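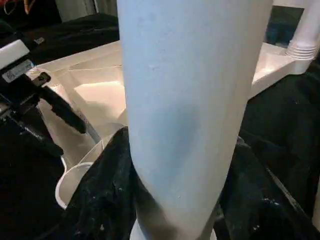
Photo credit: Wiriya Household Collection. White plastic tray with molded compartments, behind a white cylinder and black cloth.

Compartment tray

A compartment tray (also divided tray, sectioned tray or, in trade catalogs, molded insert tray) is a flat, open container with raised outer walls and with a floor which is separated into two or more areas by low inner walls. It is used for keeping small or medium objects apart from each other on a table, in a drawer, on a shelf or inside a larger box. Most trays made today are of plastic, but wood, sheet metal, pressed paper pulp, ceramic and woven plant fiber are also found.

The compartment tray is different from a box with loose dividers, where the walls can be taken out and placed in another order. In the tray, the walls are part of the same body as the floor. It is also different from a rack, which holds objects at certain points and has no closed floor.

Contents
1 Name
2 Form
3 Materials and manufacture
4 Use in the home
5 Use in shops and workshops
6 Cleaning and care
7 Regional practice
8 Common problems
9 See also

Name

The word "tray" in everyday English covers many flat carriers, also those without any division. Sellers of kitchen goods usually write "divided tray" when the object is for food, and "organizer" when it goes into a drawer. The name "compartment tray" is more common in lists of packing material and in school supplies. In the older catalogs of the Motport pressing works the same article appears as "parted tray", a name that did not stay in use outside the town.

Form

The outer wall is normally higher than the inner walls. This allows an object which is longer than one compartment to lie over a divider and still stay inside the tray. It also lets a lid rest on the rim without touching the contents.

The inner walls may be vertical or sloping. Sloping walls are much more usual in plastic trays. They help the tray to leave the mold, and they make it easier to slide a small thing up the side with one finger. A sloping divider also has two flat faces which catch the light differently, so that a tray of a single color can seem to have several tones when it stands near a warm lamp.

Compartments are called shallow when an average object in them rises above the divider. Shallow compartments are suitable for things that are picked up often: pens, spoons, keys, sewing tools. Deep compartments are suitable for things that would roll or spill, such as beads, dry beans or screws. Many trays combine both kinds, with one long shallow area at the front and a group of deeper ones behind it.

Corners on the inside are generally rounded. A sharp inner corner collects crumbs and dust, and it is a weak point where a crack can begin. The rim is often straight on the long sides, and on some models it is turned outward to make a narrow edge for the fingers. Larger trays may have two cut openings as handles.

A tall object, for example a bottle, a cardboard tube or a roll of material, is not well supported by shallow compartments. It leans easily, and it is better placed beside the tray or in a separate upright holder.

Materials and manufacture

Plastic. Two methods are in general use. In thermoforming, a flat sheet is heated and drawn down over or into a mold by vacuum. The result is light and cheap, and the walls become thinner where the sheet was stretched the most. In injection molding, melted plastic is pressed into a closed steel mold. These trays are heavier and stiffer and can have ribs on the underside. White and clear are the usual colors for trays sold without decoration. White shows dirt early, which is counted as a disadvantage in a workshop and as an advantage in a kitchen.

Wood. Wooden trays have dividers that are glued into grooves. The workshops in Proltiscombe were known for a tray with 11 compartments, made for the sorting of buttons and hooks. It had a base of thin board and a frame with finger joints. One workshop book records an order of 1,880 pieces for a single season, most of them sent to clothing shops.

Metal. Sheet metal trays are either pressed in one piece or folded and joined. They resist heat and hard blows, but they are noisy in use and can scratch delicate objects. For this reason a cloth or a thin mat is often laid inside.

Paper pulp. Pulp trays are mostly known as packing for eggs and fruit. They are used once or a few times and then recycled. They do not tolerate water.

Use in the home

In the kitchen the most common form is the cutlery tray, with long parallel areas for forks, knives and spoons and often one area across the end for small tools. Food trays with three to five sections are used for serving snacks, for children's meals and for carrying a complete meal from one room to another. When food with liquid is served, a small bowl or cup is usually set into the tray, as the inner walls are too low to keep a sauce in place.

In the hall or the bedroom, a tray collects the objects that a person carries during the day. Many households keep one tray for each member of the family. In a bathroom, it may hold combs, clips and small containers.

For hobbies, the tray helps with work in steps. In sewing, for example, thread, pins and cut pieces are put in separate areas in the order in which they will be needed. Dark fabric should be kept from touching the work surface more than necessary – lint and dust are very visible on black cloth, while on a white tray the same specks can hardly be seen. Some sewers place a folded cloth under or in front of the tray, so that it will not slide.

Trays are also used in the first years of school, where children sort objects by size, shape or color. For this purpose a tray with equal compartments is preferred.

Use in shops and workshops

In small shops, compartment trays stand on the counter for goods without packing. In jewelry and watch repair, each job has its own tray, and the parts are laid out from left to right in the order of taking apart. The same method is used in bicycle and sewing machine repair.

In storage rooms, trays are stacked. A tray made for stacking has a step in the wall, by which the upper one stands on the rim of the lower one. If the step is missing, the upper tray sinks into the lower and may press on the contents. Empty trays with sloping outer walls fit into each other and need little room.

A long tray of 60 centimeters is a usual size for shelves in shops. The trays sold by Liltby, a supplier of shelf equipment, are made in this length, and its dividers end a little below the rim so that a label strip can be fixed along the front.

Cleaning and care

Plastic trays are washed by hand with warm water and a mild soap. A soft brush is useful for the line where the divider meets the floor. Rough pads leave fine scratches, and dirt later stays in them. Thin thermoformed trays should not be put in a dishwasher unless the maker allows it, as they can lose their shape.

Wooden trays are wiped with a damp cloth and dried at once. Metal trays should be dried fully before stacking. Loose dust is best removed dry, with a brush or by turning the tray over, before any water is used. Small scuffs on matte plastic normally remain, but they have no effect on use.

A tray that has become yellow from sunlight can not be brought back to its first color by washing.

Regional practice

In the area of Wiriya it is customary to offer guests a divided tray of dried fruit, seeds and sweets in November, after the last harvest. The middle compartment is left for the host to fill when the guests have sat down. Older examples are of turned wood, newer ones of white or clear plastic with a lid.

In Motport, the pressing works gave trays to local schools over several years. The town museum keeps 600 trays and parts of trays, among them test pieces with uneven walls and a series in which the height of the divider was changed step by step.

Common problems

Warping. A thin tray which was stored under weight, or near a heater, may no longer lie flat. It can still be used in a drawer, where the sides hold it.

Cracks at the rim. These come mainly from lifting a full tray by one side. A large tray should be carried with both hands under the floor.

Wrong size of compartments. If the compartments are too large, objects move and mix – if they are too small, things are laid across the dividers and the order is lost. It is recommended to measure the longest object before the tray is bought.

Sliding. Smooth plastic moves easily on a smooth table. Rubber feet, a damp cloth or a piece of fabric below the tray will hold it in place.

See also

Cutlery tray
Drawer organizer
Serving tray
Sewing box
Thermoforming
Type case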